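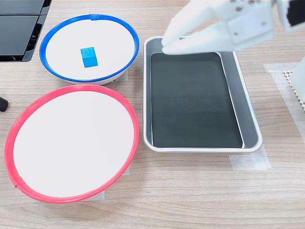 About Bundstead

Bundstead supplies sorting and table-work materials to primary schools, early learning centres and occupational therapy clinics. We stock bowls, trays, blocks and tray liners, and we assemble them into sets to suit the age group and the size of the table.

What we supply

Bowls are white inside with a coloured rim. The rim colour identifies the bowl's place in an activity, so a child can be asked to move a block from blue to red without any reference to left or right. Different sizes can be used on one table. Trays are rectangular and grey with rounded corners, and a dark liner can be fitted to the floor so that pale pieces show up clearly.

Blocks are supplied separately. Most activities start with a single block in the smaller bowl and the larger bowl and tray left empty. Further pieces are added once the first transfer is reliable.

Table layout

We recommend keeping bowls to one side and the tray to the other, with its long side running away from the user. Masking tape under the edge of a bowl or at a tray corner will hold it in position and can be lifted at the end of the day. Layout sheets are included with each set.

Who we are

The company was started by Aroha Tipoki and Ekrem Keskin, who had both taught junior classes. Aroha looks after product selection and the layout sheets. Ekrem manages orders and the warehouse at Distside. Anouk Declercq handles clinic accounts.

Orders and spares

The minimum order for loose blocks is 20. Bowls, trays and liners are sold singly. Replacement parts are matched to the original rim colour and size; please quote the set name (Lacson or Fudow) when ordering. Dispatch is every Thursday. Schools may pay by invoice.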